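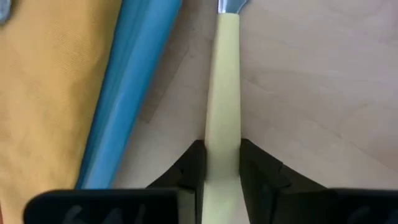 Renting Near Campus: What I Learned About Student Apartments

My project looks at how students pick a place to rent. I started in July with listings on Hirent, because that's where everybody I know looks first (me included!). I read 155 of them, mostly one-bedrooms and shares, and wrote down the rent, the bus stop and what the ad said about utilities.

The cheapest share was $700 a month at Karnetti Court, and I got pretty excited until I read the part about heat being extra. Lots of ads do this. Clorex Properties puts it in the first line, which I liked, and Ó Conaill Rentals puts it way down under the pet rules.

Next I talked to 13 renters. I asked everyone the same thing: what would you check if you were moving again? Laundry came up a ton, and so did parking, and one person went on for ages about mailboxes. 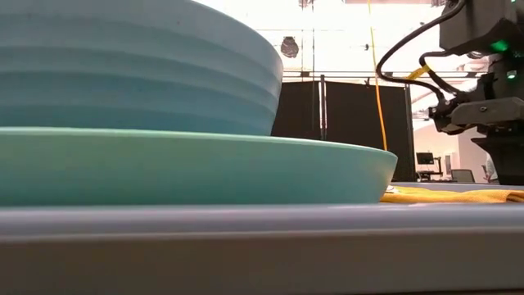 Rocío Vallejo told me she would take a longer walk to class over a shared kitchen any day, and that her lease never said how many people could use it. I hadn't even thought to look for that, so I went back and read four sample leases. Only one of them had a number in it.

If I did this again I'd visit more buildings in person. Catríona Ó Dálaigh let me borrow her old lease for the appendix, with the address blacked out, and my rent table comes right after it.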